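Otham workroom, sorting and potting corner
Walk-through checklist, 17th January
Checked by: Paraschiva Jitaru

1. Floor clear of trip hazards — NO
Same finding as last time. Cloth on the floor by the work surface. I was told the floor gets swept every evening, and maybe it does, but sweeping and picking up are different jobs.

2. Hand tools put away after use — NO
Trowel left out on top of the gloves. The June sheet says "rack to be used for tools." I have yet to see a tool in it.

3. Gloves in good condition, stored as a pair — PARTLY
Dotted grip gloves, left lying in the front corner. Fine for potting. I would not accept them for cutting wire, whatever the Kaufmann order form calls them.

4. Laundry kept apart from soil and plants — DOUBTFUL
Clothes are sorted out of the pink basket on the same surface where the trowel and gloves are kept. The answer I got was "we wipe it down." With what, and when? No wipe-down log on the door. Not passed until there is one.

5. Wall storage secure — YES
Pulled on the rail, no movement. The brackets are the Rivov ones fitted after item 5 failed in June.

6. Plant pots stable, no standing water — YES
Pot sits well back in the corner. Somebody should watch the overflow when it is watered.

7. Decorations not blocking storage — PASS, with a grumble
A fake tulip has a wire basket to itself while the trowel lives on the work surface.

8. First aid box within reach — YES
32 steps from the bench, door unlocked. Refill no. 1365 still sealed. 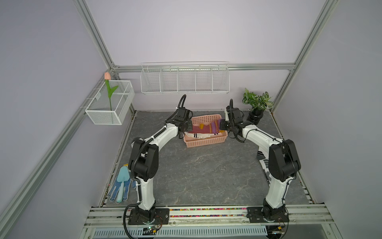 Andri Zürcher asked for it to be noted that he disagrees with item 4, that socks and shirts are only on the surface while they are being sorted, and that Zuvville works the same way and passed. I have noted it. I have not seen the Zuvville sheet.

Open items: 1, 2, 3, 4
Recheck in 2 weeks, without notice this time.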